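Section 2: Planning and Budgeting Your Cell

Pallesmont Bench Guide, revised Nov 23, 2018

Welcome to the fun part! Before you compare arms or ask for a single quote, spend an afternoon with this section. A good plan on paper makes the buying go faster, and it makes setup day (Section 3) a real pleasure.

You will need the budget sheet from Appendix B, a tape measure, and a kitchen scale.

## 2.1 Start with the job

1. Write down the one task you want working first. Keep it to a single sentence, such as "pick up a spray can and set it in a tray."
2. Gather the real items the arm will handle. Weigh each one full and empty, then measure it at its widest point and at the spot where the fingers will close.
3. Enter the heaviest weight on line 1 of the budget sheet and the widest grip on line 2.

 **Note:** Add the weight of the gripper, the bracket, and anything else bolted to the wrist before you look at payload ratings. Sellers usually quote payload at the bare flange, and this one line changes more shopping lists than any other!

4. Look at the shape of each item near the top. A can with a domed metal top and a plastic nozzle needs a gripping point chosen ahead of time, and the fingers you buy should suit it. 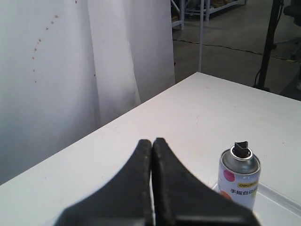

## 2.2 Size the table and the reach

1. Mark out the area the arm has to cover. Include the pick spot, the place spot, and the resting position.
2. Add 4 inches on every side for trays and paper targets that get nudged.
3. Measure the room behind the table as well as the top. Stands, shelving, and cables all want floor space, and an office chair will find its way in there too.
4. Check the stiffness of the table. Push on one corner with your palm. If the top rocks, put a better table on line 5 of the sheet.

> **CAUTION:** Don't plan for the arm to work at full stretch. Leave some reach in hand, or small errors at the base will show up as large ones at the fingertips.

## 2.3 Budget for the gripper and the cables

The arm gets all the attention, but the parts at the end of it do the touching. Give them their own lines.

1. Choose the gripper after the items, using lines 1 and 2. Two-finger models suit a wide range of small cans, boxes, and bottles, and they're a great place to start.
2. Ask whether finger pads are sold separately. Order a spare set with the first purchase.
3. Allow for cable slack at the wrist. Move a piece of rope through the planned motion and measure it at its longest, then add enough for a relaxed loop.
4. Put brackets, screws, and cable ties on line 9. They're cheap, they're easy to forget, and a missing one can hold up the whole build.
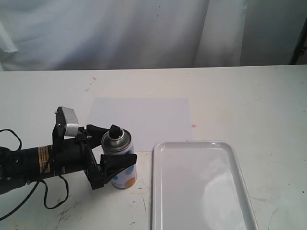 Anikó Oláh wrote to us after the June edition that she would move the cable line to the top of the sheet. She had priced the arm down to the last dollar, then waited 11 days for a longer wrist cable, and she'd happily have bought two of them at the start.

We love this kind of mail, and we've put a star beside line 8 in the new sheet. The order stays the same so that older copies still match.

## 2.4 Budget for time

Hours cost money too, so give them a column.

| Task | Hours to plan |
|---|---|
| Unpacking and mounting | 4 |
| Wiring and first power-up | 11 |
| Teaching the first task | 16 |
| Practice runs and fixes | 160 |

Yes, that last number is big! It covers the whole first season of use, and most of it is the enjoyable part. Spread it over as many people as you can.

**Note:** The hours assume the Fenimdale controller kit. For the Kernow kit, use the table in Appendix C.

## 2.5 Before you place the order

- Lines 1 through 9 are filled in.
- The table has been measured in place.
- Spare pads and a spare wrist cable are on the list.
- Trays and paper for the practice layout are on hand.
- Someone has agreed to sign for the delivery.

Lay out the practice area early, even if the arm is weeks away. A sheet of paper and a plain tray are enough for the first layout, and moving them now costs nothing.

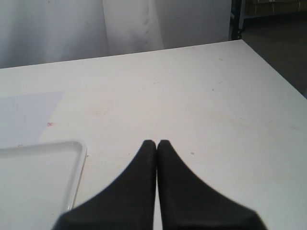 *Fig. 2-3. Gripper closed, with paper and empty tray at left.*

Copy the tray position onto the back of the budget sheet. You'll need it for step 1 of Section 3.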